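Fovley Packing Supplies
Home > Bags, Sheets & Film > Plastic Sheet > Wunar Two-Tone Sheet

Wunar Two-Tone Plastic Sheet, blue and clear-white
Item 57-B
Sold folded, 11 to a pack
In stock. Ships from our Baird warehouse.

Our take

The maker calls this "the last packing sheet you'll ever buy." We doubt that. It is plastic sheet. It comes folded, you shake it out, you wrap something in it, and sooner or later you throw it away or stuff it in a drawer. We carry it because it costs less than the Burnari sheet and does most of the same jobs.

The blue part is the heavier of the two and hides what's under it fairly well. The white part lets light through, so you can tell a box from a lamp but you won't be reading any labels. Wunar says the two-tone layout "speeds up sorting." If you already sort your stuff, maybe. It won't sort anything for you.

What it's good for

Covering chairs and mattresses in a garage or spare room. Lining a car trunk before a trip to the dump. Keeping dust off shelves while you sand a wall. Wrapping soft things like blankets and coats.

What we wouldn't use it for

Anything outdoors past a weekend. The pack says "weather ready" and we asked Wunar what that meant and got a brochure back. Don't use it under a ladder either – it slides on smooth floors, and it slides on short carpet more than you would expect.

Creases

Most of the returns we get on this item are over creases. The sheet is packed tight and the folds stay in it. You can pull it straight between two hands and it will look better until you let go. Wunar suggests leaving it flat overnight. Eilidh Galbraith at our front counter tried that in May with a full pack and says the small wrinkles relaxed and the main folds were still there at 8 a.m. If you need a smooth sheet, buy it on a roll.

Handling

It bunches. Pinch it in one spot and lift and the rest gathers up toward your fingers, which is handy for stuffing it back in a bag and annoying when you're trying to lay it over a table. Take it by two corners. For anything wider than a twin bed get a second person.

Details

Folded size: 11 inches on the long side
Open size: 88 by 70 inches
Colors: blue, translucent white
Tape: ordinary packing tape holds on the white. On the blue, press hard and check it the next day.
Reuse: the maker claims 70 uses. We stopped keeping track well before that, and ours had a split along a fold.

Compare with

Burnari Heavy Sheet – thicker, costs more, all white. Better if you're storing things for a year.
Wunar Roll, 57 feet – same material, no folds, and you'll need scissors.

Returns

Unopened packs only. We can't take back an opened one for wrinkles, so please read the part about creases again before you order.

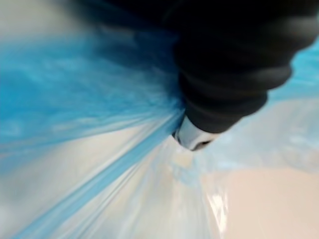
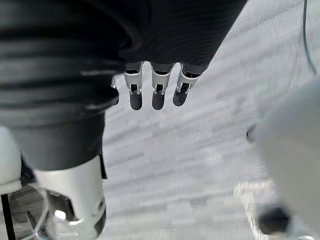

First photo: blue and translucent white plastic, with creases. Second photo: pale grey floor.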